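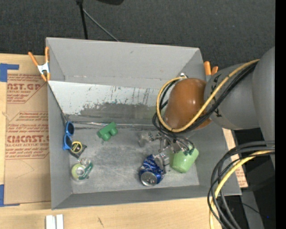

Bring the cans, the cups and anything else rattling around in the car, says Britta Fuchs, and don't worry about rinsing them first. The Warnuvgate recycling day is back this December and it's bigger than ever — 774 households have signed up, up from 500 last year! Crumpled cans are welcome, and so are old plastic cups, which go in with the mixed items for sorting. Neighbours can drop off at the Ernari Centre from 9 a.m., and the first 2,000 items earn a colourful thank-you tree for the park out front.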